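My half of our exploration unit was the Říha journal, and I picked it mostly because it was short (well, short for a ship's diary!). It covers the voyage of the Flimiter, a supply brig that went looking for an open channel past Wamwood Inlet and got stuck in the ice for two winters. I'd never read anything like it, and I ended up finishing it on a Sunday in my pajamas.
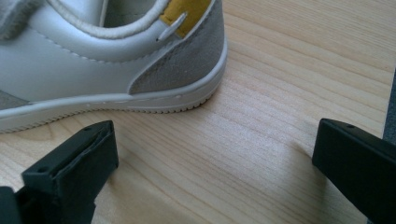

*Report by Marisol T., team mapmaker*

So the mapping part! The journal says they sailed 1,640 miles before the ice closed in, but when I plotted the daily positions I kept getting nearly 3,000. I figured I'd messed up the scale, redid the whole thing, and got the same answer. My best guess is that he only counted the outbound leg up to the inlet and left out all the zigzagging after.

I used Undeo to draw the route, which was fine until I tried to add the second winter and it ate my labels. Save often, people.

The part I liked best was the food lists. They're boring for pages and then suddenly it's all biscuits, and you can tell he's worried even though he never says so. I still want to check his spring entries against the harbor records.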